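Kyriaki Tsolakis
Coach, Bornton Grappling and MMA

Notes on the weight cut for Saturday's card in Fladport. Our fighter is Cremilda Queiroz, flyweight, three rounds, her fourth pro bout. She has agreed to me posting the process. Thread.

2/ Contract weight is 126 lb, meaning the flyweight limit plus the one-pound allowance for a non-title fight. Promano, the promoter, weighs everyone the morning before. No second-day check, no rehydration limit. That sets the shape of the whole plan.

3/ She walks around at 138 between camps. When we signed in October she was 141, coming off a shoulder layoff. The first job was getting her to camp weight on ordinary food, with no water tricks at all. That took until the new year and was boring to watch.

4/ I don't start a camp with anyone more than ten percent over. I used to allow more. Two bad third rounds from two different athletes changed my policy.

5/ Camp food was plain. Protein at every meal, carbs moved toward the sparring days, fat held steady. Hard days went to 2,000 calories and a bit over. Rest days came in lower, but never low enough to wreck her sleep. When sleep went, we added food back and accepted a slower week.

6/ Weigh-ins at the gym are daily, same scale, before breakfast, after the bathroom. I look at the seven-day average. A single reading tells you about last night's salt. Cremilda writes the number on the board herself and we don't discuss it during practice.

7/ Fight week started at 133.4. So 7.4 lb to lose by Friday's official scale, which is under six percent. I would call that moderate. I know people who cut double that and win. I also know how they look in round two.

8/ Monday to Wednesday: fiber down, salt down, water still high. Less fiber means less material sitting in the gut. For her that is worth close to two pounds and costs nothing in performance. It is the cheapest weight in the sport and a lot of amateurs skip it to go sit in a sauna.

9/ Food for those days: white rice, eggs, chicken, a little honey, some yogurt. No salad, no beans, no whole grain bread. She misses the bread most. Meals were portioned at the gym and eaten on a schedule, last one at 7 p.m.
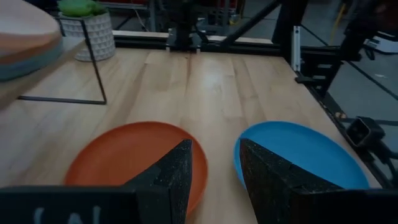 10/ Thursday is when water comes down. Sips from noon on. Weight at noon was 129.8, at 6 p.m. 128.9. Both inside the range we had written down on Sunday. If she had been over 131 at noon I would have been on the phone asking about a catchweight.

11/ Method for the last part is a hot bath, then wrapped in towels, then out. Ten minutes in, ten wrapped, ten off. Two people in the room the entire time. The athlete does not get to decide whether we continue. Dizzy, stops sweating, confused answers – any one of those and the cut is over and we call the medic.

12/ We did two rounds of that Thursday night and stopped at 127.3. She floats a little over a pound overnight, measured on three test nights in camp. So the remaining work was done by sleeping.

13/ Woke up Friday, March 14, 2025 at 126.2. One short bath. Official scale at 9:40 a.m.: 125.8. No towel held up, no second attempt, no drama.

14/ Opponent, fighting out of the Nurmi gym, made 125.4. Looked fine on stage. Their coach and I compared scales afterward. Ours reads 0.2 heavy against the commission's, his is dead on. Bring your own scale, but check it against the official one the night before if they let you.

15/ Now the part I care about more. She is drinking an oral rehydration mix, small amounts on a timer. Chugging plain water at this stage mostly gives you trips to the bathroom and a stomach ache. Sodium goes in with the fluid or the fluid does not stay.

16/ First solid food came 46 minutes after the scale: rice, a banana, a little jam. Then small meals every couple of hours. No burger, no pizza, no buffet. I have watched a fighter eat a celebratory steak and spend the evening lying on a bathroom floor.

17/ Carbs get most of the attention today. Low-fiber, low-fat, familiar. Nothing goes in that she has not eaten in a training week. Venue food is off limits, and so is anything handed over in a sponsor's bag.

18/ Checks this afternoon: body weight, urine color, resting heart rate, how she answers questions. At 2 p.m. she was up 5.1 lb. Resting heart rate was 60, four beats over her usual. I expect that to settle by bedtime.

19/ Target for the walk to the cage is 136 to 137. Heavier is not automatically better. At 140 she gets slow hips on her sprawl, and we have the sparring tape from November to show it.

20/ Light movement tonight: fifteen minutes of shadow work and some hand fighting, enough to get warm. No pads. If she wants to hit pads she can hit them in the warmup room tomorrow.

21/ Several replies asking about diuretics and laxatives. No. Diuretics are banned, and laxatives take out fluid you will be trying to put back twelve hours later. If a plan needs either one, the athlete is in the wrong division.

22/ Someone asked about doing this for a same-day weigh-in. Also no. The water part of this plan assumes close to 36 hours of recovery. For same-day, fight at what you weigh after a normal week, maybe with the low-fiber days included.

23/ And to the person with a 15-year-old: please don't copy any of it. Our youth team competes at walking weight. If the bracket is full at that weight, they enter the next one up.

24/ These numbers belong to one athlete with three earlier cuts on record. Sweat rate and overnight loss vary a lot. Do a trial run in camp, with supervision, weeks out, before you bet a purse on it.

25/ She is on fifth tomorrow, probably walking a little after 8. I will post her cage weight and the between-round notes on Sunday, after I've slept.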